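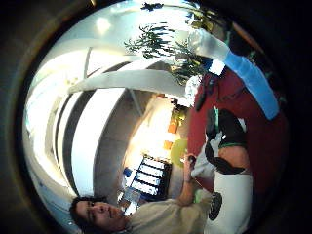 Warum wrist camera kit for hand-held grippers: review after a winter of use

Reviewed by Guðlaug Riis
2023-04-04

I look after one hand-held gripper and the small bench cell its recordings are used in. The gripper came to me with a fixed camera that could not be refocused, and in January I replaced it with the Warum kit. This review covers fitting it, keeping it in order and the one repair I have had to make.

What you get

The kit is a fisheye camera module, a two-part bracket, a cable, a bag of screws, a hex key and a printed sheet. There is also a slip-on hood, which I tried and put back in the box. It fouled the left finger when the gripper was fully open. The bracket is moulded plastic and feels solid enough. The screws are soft, and I rounded the head of one on the first evening with the key supplied. Use a decent key of your own.

Fitting

The sheet says to fit the lower half of the bracket first. Do it the other way round. With the upper half on, you can still reach the cable socket, and the lower half then slides up under it. If you follow the sheet you end up pushing the plug in blind.

The bracket clips over the standard rail. On my gripper, which is an older Emum body, the rail is slightly proud at the back and I had to file the inside of the clip. Warum lists the Emum as compatible without mentioning this. It took a few strokes with a needle file and has held since.

Route the cable along the underside of the handle and leave a loop at the trigger. I used the adhesive clips from the kit to begin with. They let go within a fortnight, and I now use two small cable ties, which do the job better and cost next to nothing.

Setting up

Focus is set by turning the lens barrel and locking it with a grub screw. I set mine with a printed target at the distance of the fingertips and accept whatever happens further off. Anything held right up against the lens will blur, and no setting cures that.

Calibration is done with the Patrício software, which comes as a download. It asks for 24 views of a chequered board. The instructions do not say that the board should reach the edge of the circle in several of them, and my first attempt gave a poor result for that reason. I stuck the board to a piece of stiff card, did the set again with more tilt, and the result was good. Allow half an hour the first time.

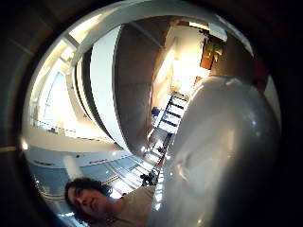
Exposure is the weak point. On automatic, the camera hunts whenever the gripper turns towards a window or a bright doorway, and it can take a second or more to settle. For bench work under steady lamps this does not matter. If you carry the gripper about a building with a lot of glass, set the exposure by hand before you begin and put up with some washed-out areas. The setting is lost each time the power goes off, so I keep it written on a strip of tape on the handle.

Looking after it

I wipe the lens with a clean cloth before each session and check the grub screw and the bracket screws at the end of the week. The bracket screws work loose. A dab of low-strength thread lock helped, but keep it well away from the lens. Recalibrate if the gripper has been dropped, even if it looks fine.

The repair

After 192 recordings the picture began to drop out whenever the trigger was pulled. I suspected the camera, swapped ports, then bent the cable by hand near the plug and found the break there. The fault was mine for leaving the loop too tight. Warum sells the cable only with a new bracket half, which seems wasteful. I bought a Kukico lead of the same length with an angled plug instead. It sits flatter against the handle and I have had no dropouts with it.

Changing the lead means taking off the lower bracket half, so calibrate again afterwards. Mine had shifted by a small amount, enough for the arm in the cell to miss the edge of a tray.

Good points

Wide view. Clean picture in steady light. Bracket is stiff once the screws are treated. Calibration software is free and does not need an account.

Bad points

Soft screws. Poor fitting sheet. Manual exposure is not remembered. Cable not sold by itself.

Would I buy it again? Yes, for a gripper that spends most of its time at a bench, provided the Kukico lead went on the same order. I would also ask Warum for the newer bracket, which I am told has a deeper clip. I have not tried it on the Emum body.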